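Tray wipe cell: is the gripper wearing out or is it my setup?
Posted in: Small Arms & Benchtop Cells > Maintenance
21/09/2026, by Wandon

Cell is a white arm at the right of a wood table, green tray on the front corner, cloth in the gripper. It wipes the tray. After 300 cycles the grip faults started. Onsri support says replace the finger pads every 30 hours, which sounds like a pad salesman talking.
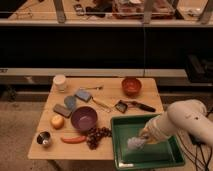 Pads look fine to me. I swapped one side in July and got the same fault at cycle 297, so I'm not buying another set on faith.

Grultulo
One side? Then you tested nothing. Do both and rezero the gripper.

Dreletden
I doubt it's the pads at all. Your tray hangs over the table edge. Push down on an overhang and it tips, then the force reading goes funny. Clamp it.

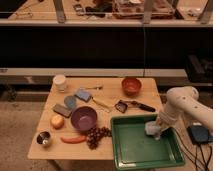 I'd also check the cables before spending a cent. Yours run down and across the floor, and mine threw the same fault when a connector worked loose.

Wandon
Reseated them already. Clamp I'll try, but a tipping tray should fault on cycle one.

Grultulo
Says who? It can creep. Still think it's pads.

3 shares | 753 views | 5 comments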